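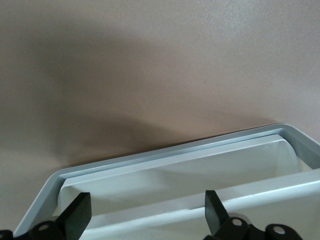 Storage of linens and soft goods is covered in unit 3 of the housekeeping course at Brustalcombe. Most items reach the store room in trays, and the tray decides how well they keep their shape. One with rounded corners, like the light grey plastic one with the white insert against its inner wall, has no sharp angle for cloth to catch on and is quicker to wipe out. A raised lip on the rim gives the fingers something to hold.

Before filling a tray

Wipe the inside with a damp cloth, then dry it. Go along the rim as well, where dust collects. Check for cracks at the corners. Cracked trays go back to the Hedent shelf and are not to be taped.

Filling

Put rolled items in first, against the far wall, with the loose edge facing down. Flat items go in front. Do not press anything down to make room. If the lid will not sit level, start a second tray.

Labels

Use the Caron labels, one on the short side of each tray. Write the contents and the shelf number in pencil.

For next time

Read the Flametti notes, sections 2 and 8, and bring your stock sheet. The practical on shelving is in April.

Handout revised 10/01/2019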